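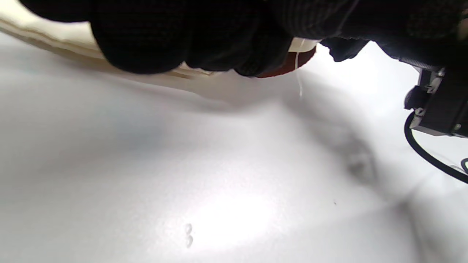

When I moved to this country, the shop where I bought my food gave me a plastic bag for each three or four things, and I said thank you every time. I thought it was politeness. In my first year I collected so many of them that they filled the whole space under the sink, bags inside of bags. Where I grew up, my grandmother went to the market with the same bag for all of my childhood, and she would have been ashamed to come home with a new one. I think about her when I see black knitted cloth with that fine ribbing, because her winter sleeves were like this, and from the sleeve came always the handle of the bag.

So last September I decided to stop. I wrote here then that I would do one year without taking any bag from a shop. Today is 21 May 2024, the year is not finished, and I want to write down how it goes.

The first weeks were bad. I forgot the bag at home, or in the car, or I had it with me and it was full already. Two times I carried eggs in my hat. Once at Sirlow, the big supermarket near the bus station, I walked back to the car with a melon under each arm and the receipt in my teeth, and a woman held the gate for me and did not say one word.

What helped was a very boring thing: a hook by the door. After I have emptied the shopping, the bag goes back on the hook before I do anything else – before the kettle, before the shoes. My husband laughed at the hook and now he uses it also.

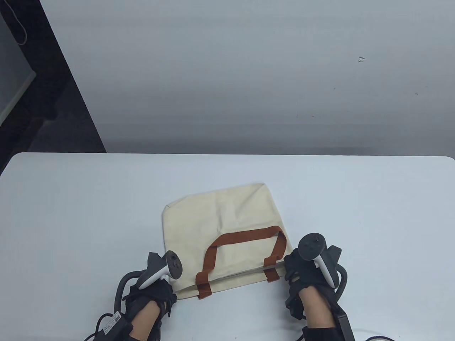 The second question was which bag. I read too much about this. Some people write that cotton is worse than plastic unless you use it for many years, and they argue about the number, and I became so confused that for one week I bought almost nothing. In the end I decided that the best bag is one you already have, and I had several. A plain cream canvas one with rust-brown handles is the kind I like the most, as it can lie flat on a table or in a drawer and a few creases do not matter. The nylon ones that fold into a small ball I gave away. I could never fold them back into the ball.

Vegetables are another problem. At Jemeo they weigh everything at the counter, and the older man there puts the sticker on my cloth bag without asking. In Sirlow you must weigh by yourself, and the machine does not like it when potatoes come in a pillowcase. I now put the stickers on a piece of paper and show this paper at the register. Most cashiers accept it. One of them called her manager, and the manager looked at my potatoes for a long time.

Bread is easy. Fish is not easy. For fish I bring a box with a lid, 28 centimeters long, and I have to remember to ask before they wrap it.

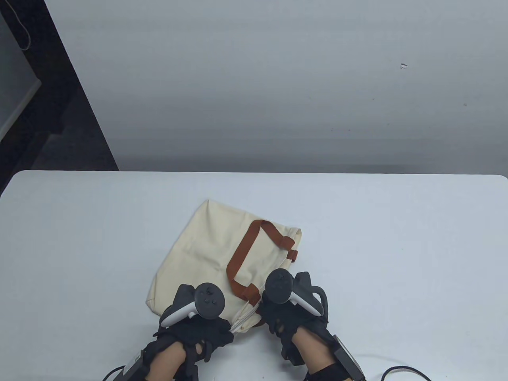 I also have to remember to wash the bags, and this I did not do at the beginning. After a leaking yogurt I learned it. Cold water first, then the normal wash at 40 degrees, and dry it on the line. It gets a little smaller the first time. If the handles have a strong color, please wash them alone once, or you will have pink towels like me.

A reader asked in the comments if I am saving money. Not much. The bags cost very little in the shops here, so it was never for the money. I buy less, though, and this is maybe the bigger change, because I can only buy what I can carry up to the third floor.

Next I want to try the refill shop, Gretix, where you bring your own jars for rice and soap. It is two buses away and it closes early. If somebody has been there, please write me if they accept jars with a metal lid.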